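Freestanding wooden clothes rack – keeps leaning, coats too heavy? Also hanger order

Brasdale Home Help > Bedrooms & Closets > Racks, rods, hooks
Posted 2020-05-05 by rackless_in_hovell
Tags: clothes rack, coats, small rooms, no closet

Ok so no closet in this room. At all. Got a dark wood freestanding rack instead, the kind with slats for shoes along the bottom, and it was fine all winter with tees on it. Now the coats are on there too and I swear the whole thing leans a little more every week. Pics:

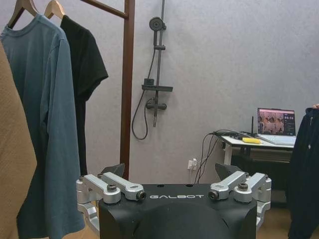
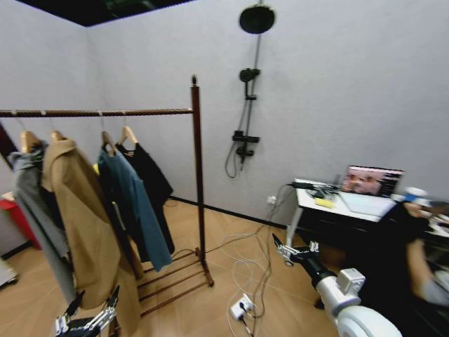 What's going on and what I need help with

The long tan coat is the heavy one. Wool, nearly down to the floor. There's a gray coat in behind it, then a blue-green shirt, then black. Light wood hangers, they came in a pack.

Problems, in no order:

Rack leans toward the coat end. Not a lot. Enough that I notice when I walk in. If I push it straight it stays straight for maybe a day.

Rod has that twisted rope look carved all along it. Pretty, but the hangers sit in the grooves and won't slide. I have to lift each one to move it. Super annoying when I'm late, and I'm always late.

Bottom of the long coat is getting dusty. Also pretty sure it's going to drag on the shoe slats once I actualy put shoes there.

The coats and shirts get mashed together. Pull out one thing, the next one comes with it, third one ends up half off the hanger.

Can't drill into the wall. Well I can, but the shower stuff is on that same wall and I have no idea where the pipes run, so let's say I can't. Also can't move the rack to the other side, desk is there with the laptop and the power strip and all the cords.

Rack is a Bastos, secondhand, no instructions, no little bag of bolts. Rod is 52 inches. Don't know what it's rated for. Do I need a new rack or is this fixable? And is there a right order to hang stuff or am I overthinking it?

bolt_and_dowel
Accepted by poster

Fixable. Had the same style of rack for years, different maker. It's nearly always the bolts, plus the load all being at one end.

Do it in this order:

Take everything off. Yes everything. You can't square it up with coats on it.

Find the bolts where the uprights meet the base. On mine they were hidden under little wood caps, pry them up with a butter knife. Snug them with a hex key. Snug, not gorilla tight, you'll crush the wood and then it's loose forever.

Same for wherever the rod goes into the post. If it's a dowel and it wiggles, wood glue in the hole, wipe off what squeezes out, leave it alone overnight. Don't hang anything on it that night. I did. Had to redo it.

Check the floor. Wood-look floors over old subfloor are hardly ever flat. Put a level on the bottom slats, shim the low corner with a felt pad. Took 2 pads stacked on mine.

Now the weight. Heavy coats go close to a post, light stuff in the middle. The middle of the rod is the weakest spot. You've got the two coats next to each other at one end, so either tuck them right up against the upright on that side or split them, one at each end. I'd split them. Gray one on the left, tan one on the right where the black top is now, shirts in between. Lean should mostly stop just from that.

Shoes help a lot btw. Weight down low. Boots on the slats, heaviest pair under the lightest clothes. Even a couple of books down there will do for now.

Don't buy a new rack yet.

Re pipes, good call not drilling. Shower valve on a wall means pipe somewhere behind it, and it doesn't always go straight up and down. If you ever do want an anchor, get somebody to trace it first.

rackless_in_hovell

Ok did it. Caps were there!! Never noticed them. One bolt on the left was so loose I could turn it with my fingers. Split the coats like you said, looks kind of balanced now – will see in a week. Still can't slide the hangers.

thrift_and_steam

Hanger stuff, since the bolts are covered.

Twisted rod: you're not going to get them to slide. Don't sand it, you'll ruin it and the stain won't match. Some people run clear packing tape along the top of the rod. Works ok for a bit, then collects fuzz and looks gross. I stopped fighting it. Grooves keep things spaced, so use them. One hanger, skip a few grooves, next hanger. Stuff stops creeping together and that's your mashing problem gone, or most of it.

Coats need fatter hangers. The regular wood ones are fine for T-shirts, but a heavy wool coat on a thin hanger gets those bumps at the shoulder. Get 2 wide ones just for the coats. I have Itus ones, no complaints, but anything with a rounded shoulder will do. Button the top button of the coat too, stops it sliding off to one side.

T-shirts, I'd say fold them. They take up rod space and the necks stretch if you yank them off the hanger instead of pulling the hanger out through the bottom. If you do hang them, all facing the same way, please.

Order – no right order, but this works for me:

long stuff at one end
short stuff together, so there's a gap underneath
whatever you wear most nearest the door
out of season doesn't belong on the rack

Last one is the big one for you. It's May. Why is the wool coat out? Brush it, check the pockets, let it air, put it in a breathable garment bag and lay it flat under the bed til October. Not a plastic dry cleaner bag. That gets rid of the dust on the hem, the shoe slat thing and half the weight all at once.

Also is that shower in the same room?? If you use it, steam + wool = musty coat. Keep the coats on the side away from it and crack a window. Might want to ignore the advice about putting the tan one on the right, that's the shower side going by your second pic.

bolt_and_dowel

Fair point on the shower, missed that. Swap them then: tan one left against the post, gray on the right. Or bag them both, even better.

rackless_in_hovell

Bag is a great idea, ordering one. It still gets chilly here at night so the gray one stays out a few more weeks. Will do the groove skipping thing tonight.

hallway_hooks

just get a metal rack. $20 at the discount place in Hovell, mine's on wheels, never leaned once. wood ones are for looks

thrift_and_steam

Mine on wheels rolled into the hallway every time I hung up a coat, so, depends on the floor. Lock the casters if you go that way.

Marked as solved by poster
Related: Coat hem drags on shoe shelf / How far from a shower can you keep clothes / Wood glue or screws for a loose rod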